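The Banine Demonstration

Qusai Fakhoury had worked in warehouses long enough to have been sold the future 3 times. The first time it was trolleys that followed you down the aisle, and they did, into the back of your heels. The second time it was a voice in a headset that couldn't understand Maureen. The third time was Weltirix.

"They've asked for someone from the floor," his manager said. "You'll be honest with them."

"Is that what they want?"

"It's what I want. Futer are talking about buying 215 of the things."

So he took the train out to Banine on a damp morning in October with a cheese roll in his coat pocket and a list in his head. It was a list of the jobs he'd done the day before. Picking a wet carton off a broken pallet without the bottom going. Finding the end of the tape. Wiping up half a bottle of fabric softener with the wrong sort of cloth. Telling from the rattle that a box of mugs had become a box of something else.

A young woman called Rey met him at the door. She had a lanyard and a good handshake, and she walked fast.

"Depalletising, kitting, tidying," she said over her shoulder. "Then the home version. Laundry, dishes. It's all the same problem underneath."

"Is it?"

"More or less."

She put him on a stool by the table and gave him a coffee, and he watched the gripper work with its cube.

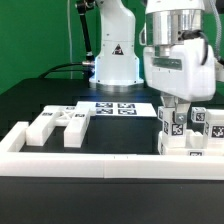
The cube and the white blocks, Banine.

"What's it doing?" he asked, after a while.

"Assembly."

"Of what?"

"It's a structure," Rey said. "The structure isn't the point. The point is the placement."

He nodded. His granddaughter had a structure at home, under the settee mostly. He drank some of the coffee and thought about the mugs.

"How many times has it had a go at this?"

"This policy? More than 4000 runs."

"And if I gave it a jumper?"

Rey looked at the table, and then at his jumper, which was an old one with a loose cuff. "Not that one," she said. "We'd start with a towel."

"Folded already?"

She laughed, and he liked her better for it. She pulled up another stool. She told him that she'd come here straight from college, that the home version was a slide at the moment, and that the slide had a very nice kitchen on it. She told him the shop-floor version was further on. He asked how much further and she moved her hand in the air as if weighing a small fish.

"My mum keeps asking when it'll do her stairs," she said. "The hoovering. I say five years. I said five years when I started."

Qusai wrote his report on the train home, on the back of the visitor's form, with the cheese roll open on his knee. He didn't want to be unkind. He put down that the people were civil and the coffee was hot. He put down that every block he'd seen had a black-and-white pattern printed on it, and so did the card lying on the table between the arm and the rail, and that in 300 cartons at Futer you would be lucky to find a label facing the right way. Somebody would have to stick the patterns on, he wrote, and he would like to know who. Then he crossed out "I would like to know who" and wrote "me, I expect".
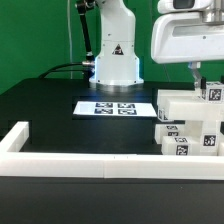 His manager read the form twice, standing up by the loading door. "So it can't do the job," she said. He told her he hadn't written that. He'd written that it could do a job, a small one, on a clean table with a rail along the front, and there was even a long block lying across the others like a bridge, so fair play to whoever or whatever got it up there. He said he'd seen new starters who couldn't stack that well. But they could find the toilet by themselves, and if you handed them a mop they knew which end was wet.

"Futer will buy them anyway," she said.

"I know they will."

"Then what do I tell them?"

He thought about the girl's mother and her stairs – thirteen of them, he imagined, with a turn at the top where the hoover always catches.

"Tell them to send one for a week," he said. "I'll give it the returns cage."

She folded the form and put it in her pocket. Behind them a carton slid off the end of the rollers and landed on its corner, and Qusai went to see what was in it.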